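Datasets > Sound and Speech > Lirkora

# Lirkora: hold music and recorded announcements

Lirkora is a collection of 1,334 clips of things people hear while waiting on the telephone. There is pan flute. There is a great deal of pan flute. There are also recorded apologies, queue positions, opening hours and one council announcement about green bin collection that runs longer than most pop songs.

The project began in Indamport as a way of settling an argument over whether hold music has got worse. The argument is ongoing, and now has a folder structure.

## What you get

- `clips/` – mono WAV files, 8 kHz, since that is what the phone line gives you and upsampling won't bring back the cymbals
- `labels.csv` – one row per clip
- `transcripts/` – plain text, for clips with speech in them
- `notes/` – grumbling, dated by month only

The shortest clips run a few seconds. Nothing goes past 90 seconds, because after that we cut it off, a courtesy the original callers were not offered.

## Labels

Each row in `labels.csv` has a clip name, a sector (bank, utility, council, travel, health, other), a content type and a mood. Content type is one of `music`, `speech`, `mixed` or `silence`. Please don't filter out `silence` without listening to a few. Some of them have a faint click every so often, put there by somebody who felt callers needed hope.

Mood was marked by two listeners working separately. They agreed on `cheerful` and `funereal` and on very little in between. Where they disagreed, both labels are kept, separated by a slash. Your CSV reader will cope.

Transcripts use Australian spelling throughout, including for recordings whose speakers plainly had other ideas. "Your call is important to us" is transcribed in full every time – we considered an abbreviation and decided against making it easier for anyone.

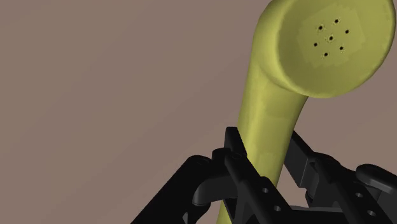 ## How the clips were collected

Most were recorded from a landline in the Gralollow office during business hours, with a handful from mobiles. Calls were made to general enquiry numbers only. We hung up as soon as a human answered, or if we were too slow, apologised and asked about opening hours. The Ayala subset, 37 clips, came over later on a box of answering machine cassettes and sounds like it. Expect hiss, wow, and in two places a kettle.

No caller or staff voices are included. If you find one we missed, open an issue and we'll pull the clip.

## Known problems

- Clips from January are overrepresented. Everybody was on holidays and the queues were magnificent.
- 24 files have clipped peaks. They are flagged `loud` and they mean it.
- The `travel` sector is mostly one melody at different speeds.
- Level matching was attempted once, in `v2`, and reverted.

## Licence and use

Labels, transcripts and notes are free to reuse with credit. The audio is for research only; plenty of the music belongs to someone, and we'd rather not be put on hold by their lawyers. Don't use the announcements to train anything that will answer a phone.

## Contributing

Send mono WAV, the sector and the month. Please trim the dialling tone from the start. Pan flute submissions are closed until further notice.

Filed under: audio, telephony, patience

Related datasets
- Lift Chimes of Indamport
- Gralollow Station Announcements
- Ayala Cassette Transfers, Side B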